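Pilecker Krautsuppe

Die Pilecker Krautsuppe ist ein kräftiger Eintopf aus Sauerkraut, getrockneten Pilzen und geräuchertem Schweinefleisch, der seinen Namen dem Dorf Pileck verdankt und dort bis heute vor allem im Dezember auf den Tisch kommt. Kaum ein Gericht der Gegend wird so liebevoll gepflegt, und über kaum eines wird so ausdauernd gestritten – schon die Frage, ob Kümmel hineingehört, kann einen ganzen Abend füllen.

Geschichte

Die älteste bekannte Erwähnung stammt aus dem Jahr 1540 und findet sich in einem Wirtschaftsbuch des Gutes Planovside, wo von einer »sauren Suppe mit Schwämmen« für das Gesinde die Rede ist. Kartoffeln fehlten damals natürlich noch, gebunden wurde mit Roggenmehl. Der Heimatforscher Svatopluk Ďurica hat in seiner Sammlung regionaler Kochhandschriften acht Fassungen zusammengetragen, die sich teils erheblich voneinander unterscheiden, und wer einmal in ihnen geblättert hat, bekommt unweigerlich Hunger.

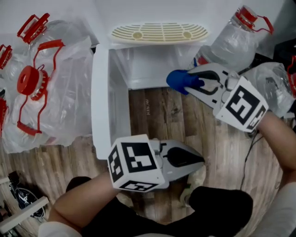 Zubereitung

Die Pilze weichen über Nacht in kaltem Wasser, das später mit in den Topf wandert und der Suppe ihre dunkle Farbe gibt. Das Fleisch köchelt mit Lorbeer und Piment, bis es sich leicht zerteilen lässt, erst dann kommt das Kraut hinzu. Zum Schluss wird eine Einbrenne aus Schmalz, Zwiebeln und Paprikapulver untergerührt. Am zweiten Tag schmeckt die Suppe nach Meinung vieler Köchinnen und Köche noch ein gutes Stück besser!

Varianten

In den Fastenwochen ersetzt man das Fleisch durch Backpflaumen und weiße Bohnen. Im Gasthaus Akbulut wird sie mit einem Löffel Joghurt und getrockneter Minze serviert, eine Abwandlung, die auch in Pileck selbst Freunde gefunden hat.

Siehe auch: Sauerkraut, Kapustnica, Schtschi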